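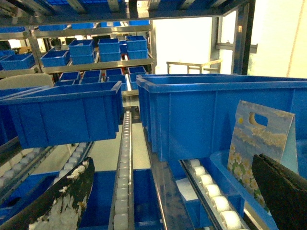 Picking station at the Grasotby hall, gripper over the roller lanes, with the daisy gift bag card against the blue crate.

2022-12-12
Minutes taken by Oddur Juhl

Meeting of the picking cell group, Grasotby

Thank you all for coming in on a Monday morning, and thanks to the night crew for staying on an extra hour when I'm sure your beds were calling. The minutes of the November meeting were read and agreed, with one correction: the spare rollers came from Tada and were paid for by Tada, and the earlier minutes had it the other way round.

1. The dropped crate

Most of the morning went on this, and rightly so. On the night shift the Miranda arm let go of a blue crate partway through a transfer, and the crate went down past the lane and onto the floor. No one was hurt, and we were all very glad to be able to write that down first. Two of the night crew had been standing near the lane end a few minutes earlier, clearing a jam, so it is being logged as a near miss and treated as seriously as any injury would be.

The fault log shows code 374, grip lost, and then code 102, which is the arm asking for a reset. What worried everybody was that the arm was reset from the panel and went straight back to work without anyone looking at the fingers. The night crew were very open about this and said the reset had become a habit, as 102 comes up so often for small things. The group thanked them for saying so.

There was a long and friendly discussion about the cause. The left finger is badly scuffed, with white and gray patches down the lower half and at the tip, and several people felt it may be slipping on the molded rims. Others pointed to the grip setting, which was changed when we took on the Fimus order — the gift bag cards and other light goods — and may never have been changed back for crates. We did not settle it. Both will be looked at.

Agreed: Miranda stays on light goods only until both fingers have been replaced and the grip test has been passed. Crates will be moved by hand, two people to a crate, please. After any 374 the arm is locked out and the shift lead looks at the fingers before a reset.

2. Lane end gate

The gate order, number 2282, has still not arrived. Oddur will call the supplier today and will ask for a date in writing this time. Until then the floor by the lane end is to be taped off while the arm is running.

3. Any other business

The near miss form is number 703 and there are fresh copies by the kettle. Next meeting in the new year, date to follow.

Recent items
Minutes of the November meeting
Fimus order: packing notes for light goods
Tada roller delivery, checklist
How to lock out the Miranda arm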